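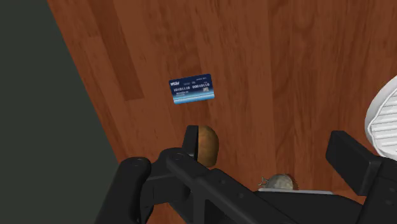
Why does fruit freeze in the bottom drawer when the refrigerator display shows 38 degrees?

In most cases the air damper between the freezer and the fresh food part stays open, and the cold air falls down to the drawers. The display reads only the sensor near the top shelf, so it can show a normal number while the drawer is much colder.

Ticket 948
Product: Tundura two-door refrigerator, freezer on top
Opened: 2022-12-18
Location: Vindwood, second floor kitchen
Status: Closed

Problem as reported

Everything in the left drawer gets ice. Lettuce is glassy in the morning and the cucumbers are soft after they thaw. The right drawer is better, but the fruit near the back wall is also hard. The display says 38 all the time. It started in November, after we moved the refrigerator to wash the floor. I didn't change any setting before this.

What I tried before writing

Set the temperature two steps warmer and waited one night. The lettuce was frozen again.
Moved the bottles away from the vents.
Checked the door seal with a sheet of paper. The paper holds on every side.
Unplugged for 2 hours and plugged in again. The display came back to 38 and the drawer did not change.

Reply from support

Thank you for the clear list. Please put a separate thermometer in a glass of water in the left drawer, leave it there overnight, and write us the number. Please also listen near the top vent when the compressor starts. You should hear a short click from the damper.

My answer

The water turned to ice, so I could not keep the thermometer in it. I put the thermometer, a Kotis with a round dial, directly on the floor of the drawer and it showed 23 in the morning. I heard no click. I listened three times, with the radio off. 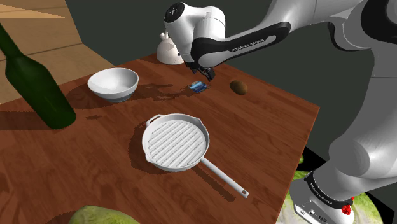
Frost damage is easy to see on leaves and difficult to see on fruit with a thick or hairy skin, and I think this is why I noticed the right drawer so late. A tomato becomes wrinkled, a grape splits. With a kiwi you have only the brown, fuzzy outside, like the one on the table at the right of the small blue thing, and from the skin I would never dare to say if it was frozen. I now press it gently near the stem end. If it gives like a wet sponge, I cut it open, and a dark, watery ring under the skin means it goes to the compost. Support asked me which foods were lost, so I include this for the warranty form.

Visit

Dumitrescu sent a technician on the third working day. The damper flap was stuck open with a piece of ice behind it. He melted the ice with warm air, dried the channel and replaced the flap motor. He also found that the back feet were lower than before, and he leveled the refrigerator.

After repair

Left drawer 38 on the same thermometer, three mornings in a row. The click is there now - quite loud, in fact. Lettuce is normal.

One question stays open from my side: the display never showed an error for the damper. Is there a service menu where I can read it myself?

Support: There is no such menu on this model. Please keep the thermometer in the drawer for another week and open a new ticket if it goes under 33.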